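Open day at Drosier, Dreltthorpe

So I finally got myself to the Drosier open day on Tuesday, and I'm really glad I did! I'd pictured a big hall full of clanking machines. What we mostly got was a room with screens, because the home robot team tests nearly everything in simulation first.

Mélanie Sawatzky ran our session, and she spent most of it on a fault (good for her – I've been on tours where everything works perfectly and you learn zilch). The job is called Jumach: the arm picks up a plate in a living room. In one batch of 700 runs it kept squeezing after it already had hold of the rim. The force limit was set to 100 in one settings file and 40 in another, and the software read the wrong one. A simulated plate doesn't break, so the runs all got marked as passes. Yikes.

They only caught it when Ginette Dufour went through the force logs by hand, 2 days before the same settings were due to go on the real arm. Now a run fails if the grip goes over the limit, plate or no plate. I asked what happens if a hand is in there, and Mélanie said that was the first thing they talked about too.

Coffee was decent, parking was awful. Go early.

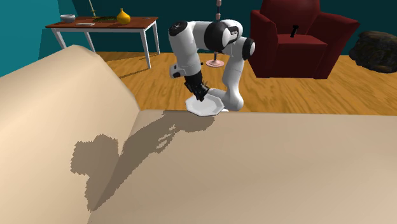
Liam Kettle: Did they say whether the real arm has its own cutoff, separate from the software? I'd want one before I let it near my dishes, or my fingers.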